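Tema 6. Orden y limpieza de la zona de fregadero (apuntes)

Módulo de mantenimiento de interiores, grupo de tarde. Prof. Azadeh Parsa. Los apuntes no sustituyen la práctica, traed el cuaderno.

6.1 Antes de mojar nada

Vaciar primero. Regla de siempre: fuera de la pila todo lo que no sea de la pila. Textil, metal pequeño, papel. Si se abre el grifo con cosas dentro, el desagüe se las traga o se estropean.

Tres montones: se queda / va a otro sitio / objeto personal. Lo personal va a la bandeja y se apunta en la hoja Garkum con la hora. Joyas siempre en bolsita cerrada, una por bolsa.

Paraguas: abrir y secar antes de guardar. Plegado y húmedo = olor y varillas oxidadas. No dejarlo en la encimera.

6.2 Caso para comentar

Encimera negra, pila blanca rectangular, grifo negro al fondo. En la pila, una cinta métrica de tela color crema que sube por el borde derecho y una cadena fina dorada al lado. Fuera, el paraguas beige y los botes. Pensad qué se toca primero y porqué. Mi orden: cadena, cinta, paraguas, botes, y solo entonces el paño. 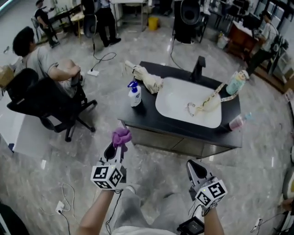 6.3 Botes y pulverizadores

- Leer etiqueta. Sin etiqueta no se usa, se aparta.
- De pie y con el tapón cerrado. Un bote tumbado gotea tarde o temprano.
- Pulverizador: boquilla en OFF al terminar. Pulverizar sobre el paño si hay tela o papel cerca.
- Nunca mezclar lejía con amoniaco ni con ácidos (antical, vinagre). Esto cae en el exámen.

6.4 Paño

Un color por zona, según la tabla de Radoslava Halás (pág. 116 del cuaderno). Doblar en cuatro, cara limpia cada vez. Arrugado en bola no sirve, deja marcas, sobre todo en superficies oscuras y frentes brillantes. Secar siempre al final, también alrededor del grifo.

Secuencia: encimera de fondo a borde, grifo, pila, frente del mueble, suelo. De arriba abajo.

6.5 Para la próxima

Ficha 311 rellena, por las dos caras. Quien falte en enero la recupera en el aula Petchrat.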